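Filed under: Grant Updates / Robotics Kits / Hardware Trials

Kit review, progress report to Dorex

Hello again! I owe you a proper update on the Guseo gripper kit, so get a coffee, this one runs a bit longer than the last. The short version is that the kit is built, it's on the arm, it's been closing and opening for most of the spring, and I have a much better idea now of what I'd tell another small lab that wanted to buy one. The money you gave us for parts is mostly spent and I'll get to that further down.

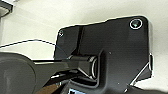 Pin-yu Cheng
Hardware lead, Lo Workshop
May 13, 2022

When we started, the plan was to treat the kit the way an ordinary buyer would. No special help from Guseo, no early firmware, just the box and the booklet. Siu-ming Lau did the first build and I did the second one from scratch, without looking at his notes, so we'd have two honest goes at the instructions. His took an afternoon. Mine took an afternoon and most of the next morning (I put one of the finger links on backward and had to take half of it apart again, which I'm told is a common one).

The booklet is good up to the point where the linkage goes in. After that the drawings get small and the text starts saying things like "fit as shown" when what's shown is a gray blob. I wrote to Guseo with a marked-up copy and they were nice about it. They say the linkage pages are being redrawn, and I've asked for a draft so we can try it on somebody who has never seen the thing before.

Once it's together it feels solid. The fingers come in evenly, the housing doesn't flex when I lean on it, and the pivots have stayed smooth with no oil beyond what the booklet calls for. I was expecting to complain about the plastic and I really can't.

We've been testing in sets of 200 cycles, with a stop after each set to check the screws and wipe the finger pads. As of this report the second build has done 2181 cycles. That's an odd number because we stopped one set early when the controller lost its connection – more on that in a minute. Nothing has broken. One screw needed a quarter turn and I've put thread locker on the rest of them, which the booklet should probably suggest.
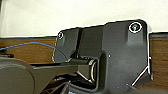 Cable routing is where most of my time has gone since the last report. The kit comes with a bag of clips and one sentence about where to put them, and the sentence assumes an arm that's a lot fatter than ours. I like to sort out the routing from the wrist camera, which looks straight at the bracket plate, because you can see at once if something is wandering into the path of the fingers. On our bench the thin blue cable makes a shallow curve and then goes out of sight behind the left edge of the plate, on the side with the smaller of the two screw holes. I've tried it with more slack and with less, and I've ended up writing my own little page on it for the final report, with a paper template you can hold against the arm.

The lost connection was a cable problem too, by the way. Siu-ming tracked it down to a plug on the controller end that hadn't been pushed all the way home, so I can't blame Guseo for that one, much as I'd like to. He wants a plug with a latch and he's right. We've asked what it would cost to swap it at the factory and haven't heard back.

Then there's the software. The kit ships with a small desktop program that opens and closes the fingers, shows you the motor current, and saves a log. It does those jobs well and it does them on an old laptop, which I was very happy about. What it won't do is repeat a test on its own, so we wrote a short script for the sets, and we'll hand that over with everything else at the end. The log format is plain text
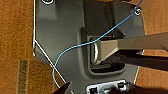

and that made the script easy, even for me. Each line has a time, a position and a current reading, and you can open it in a spreadsheet without any fuss. The one snag is that the program starts a new file every time you reconnect, so a long day leaves you with a folder full of bits and you have to stitch them together afterward. I've reported it. Guseo says it's a simple change and I believe them, but it hasn't turned up in an update yet.

You asked last time about the rival kit from Esport, and if we could put the two next to each other. I've only had theirs on loan and only for a short while, so please take this as a first impression. It went together faster and the booklet is much nicer. The fingers had more play in them than I'd want for small parts, and the camera mount is sold separately, where Guseo puts it in the box. I'd like to keep the loan going for another 15 days so I can run at least a couple of full sets on it and give you something better than a feeling.

On money: the parts line is nearly used up, the travel line hasn't been touched, and I'd like your OK to move some of travel over to parts. I want to buy a spare set of finger pads and a second controller cable. Siu-ming has the quotes and will send them in the usual form. Staff time is where we said it would be.

What's left to do is mostly the unglamorous stuff. I want to finish the long run on the second build, then strip it down completely and look at the pivots. Siu-ming is going to rebuild the first one using the redrawn pages, if they reach us in time, and I've lined up eight people from the Lo evening class to try the build cold.

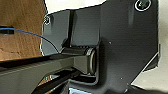

Would I recommend the kit to a small lab today?

I would, as long as somebody there is comfortable with a screwdriver and doesn't mind working out the cable routing for their own arm. For a classroom I'd wait for the new booklet. The hardware is ready for that kind of use and the linkage pages aren't, and a group of beginners would get stuck at the same spot I did.

If you're able to come by before the end of May, you'd be very welcome, and you could have a go at the controls yourselves (it's more fun than I've made it sound!). Otherwise please let me know about the travel money when you get a chance, and I'll put the Esport numbers in the next report.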